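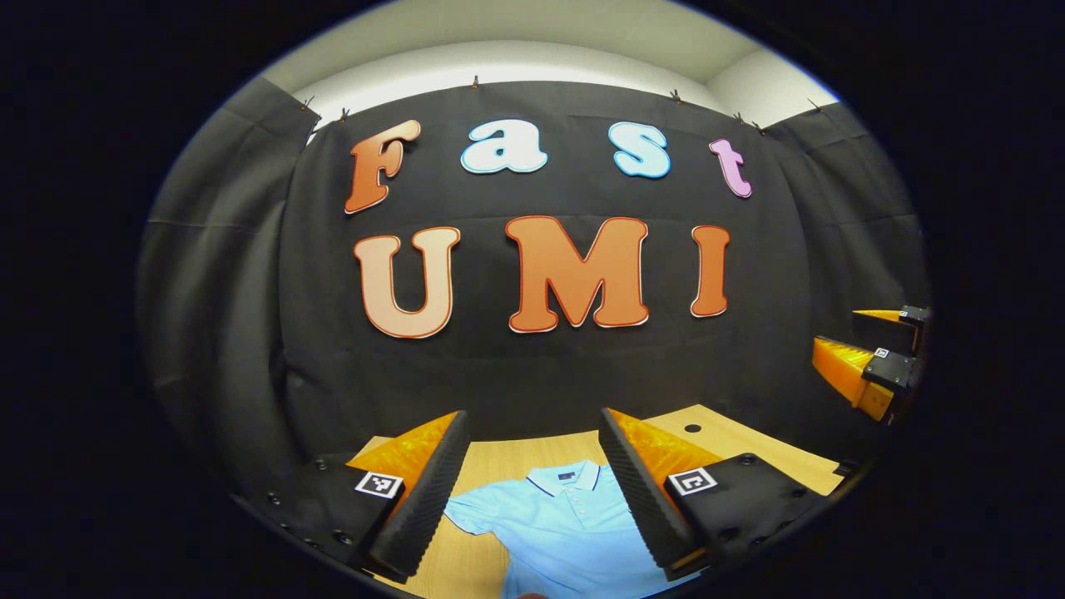

Is folding demo at an open day worth anything as evidence?

I run the linen and uniform side of a mid-sized laundry (Droker, if you're local, you've probably seen the vans) and in November my boss sent me to an open day at Plelateck to find out whether robots are about to do our folding. I came home less sure than when I went. One of the stations was a little booth with dark curtains down both sides, big bubbly letters at the back saying Fast UMI, and a light blue polo shirt laid out flat on a wooden table, collar pointing away from you. You work a gripper by hand, and the idea as it was explained to us is that what you do gets recorded and a robot learns from it later on. Fine. But what I watched was a person folding a shirt with a pair of orange fingers, slower than any of my staff would do it with their own.

The presenter told us 188 shirt folds had been recorded so far. I asked how many of those a robot had then managed by itself and got "we're in early days on that". I asked if it could cope with a shirt that came in a ball out of the dryer, which is how every one of ours arrives. Same answer, nicer wording. There were 12 of us in the group and I seemed to be the only one not nodding.

My boss wants a recommendation by Tuesday on whether we put money towards a trial. Has anyone been to one of these and got straight answers? What should I have asked? I'm not against the stuff, we have a towel folder that's been a good worker for years. I just don't like being shown one thing and sold another.

Posted by Sorcha Scanlon

Kieran Rafferty

You asked the right thing and you didn't get an answer, so write that down and send it to your boss as is.

I've sat through a fair few of these, mostly for a packing line at Heydari where I was maintenance lead. The recording side is real work and I wouldn't sneer at it. Someone does have to show the machine what a good fold looks like, and doing it with a gripper in your own hand is a lot less painful than steering an arm around with a joystick. But recording is the part before the part you care about. It tells you people can fold shirts.

Ring them and ask for these, in writing if you can get it:

How many folds in a row has the robot done with no person stepping in, and can you come and watch it do them.
Does the shirt have to start flat and facing the same way. If yes, who lays it flat? At our place that turned out to be a full-time job and it had been left off the quote.
What happens with a different colour, a different size, a missing button, a long sleeve.
Seconds per garment, start to finish, with the pick-up included.
Who owns the recordings if your own staff make them on your own site.

Take five of your own worst uniforms with you. Don't iron them and don't let anyone tidy them first. If they won't let you put those on the table, you have your recommendation.

One more thing, the 188. I've no idea if that's a lot or a little for shirts and I'd be wary of anyone on here who says they do. It depends on how alike the folds were. A pile of folds of one shirt from one starting position is a different animal from the same number spread over your whole uniform range. Ask which it was.

Danilo Rivera

robots will have all these jobs in 2 years mate, get in early or get left behind. my cousin saw one do a backflip

Sorcha Scanlon replied to Danilo Rivera

We don't get much call for backflips in the sorting room.

Ailbhe Tully

Bit of a different view from Kieran's. I went to a similar day run by Ekine last winter, also for garments, and I think people go in expecting a finished machine because that's what a trade show would give you. An open day at a development outfit is closer to visiting a kitchen before the restaurant opens. I had a go with the gripper myself and got the hang of it sooner than I thought I would, though I never did get a sleeve to lie straight.

That said I wouldn't pay for a trial off the back of it either. What we did was offer them a bag of retired uniforms and an afternoon of one experienced folder's time, no money, and asked to see the results when there were any. They were happy to take it. We're still waiting on the results, so make of that what you will.

If your boss really needs something by Tuesday I'd say "not yet, go back in the spring with our own garments" and put Kieran's list underneath it. Also find out what your towel folder people are up to. They already know what comes out of a dryer.

Sorcha Scanlon

Thanks both. I rang this morning with the list. The woman I spoke to was pleasant and said somebody technical would call me back about the flat start. I've put aside five shirts from the abattoir contract in the meantime, washed, but that's as far as I'm going.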